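The Second Life of Dishwater

In the hill town of Lobo, the water goes off at 2 in the afternoon for most of the summer. It comes back in the evening, usually in time for supper. People there have planned their days by it for years, and the kitchen is where the planning shows.

The first job of the morning is filling the jugs. The second is deciding what can be washed now and what can wait. A household on the upper streets gets up to 60 gallons before the shutoff, and laundry takes a good part of that. Dishes get what is left.

Conceição Leitão has lived on the same street for 19 years. She washes glasses first, then plates, then pans, all in one basin, and carries the gray water out to the fig tree by the back steps. She uses plain bar soap because the tree did poorly the year she tried a stronger one. Grease is wiped off with newspaper before anything gets wet.
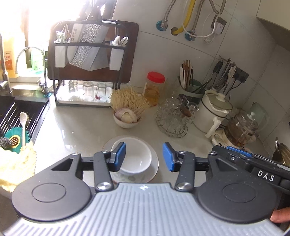 Leitão says the hardest part is guests. Her sister's children come up from the coast in July and leave the tap running while they talk, and she has given up scolding them. She puts a pitcher by the sink and turns the valve off underneath.

The town's supply comes from two wells and a spring line built when Lobo had fewer houses. A firm called Undetti was hired to replace the worst stretch of pipe, and work began in April at the lower end of town. The upper streets are last on the list. The pump station at Donavow is due for repairs after that, though the money for it has not been set aside.

Some homes have put in roof tanks. They help, but the water in them gets warm by noon and tastes of the tank — fine for floors, less so for coffee. Others have gone back to the old stone cisterns, which had been used for years to store firewood and paint cans. Cleaning one out takes a weekend and a strong back.

The fig tree, at least, has had a good year. Leitão picked the first fruit early and made jam with it, then soaked the pot overnight in water she had already used for rinsing lettuce.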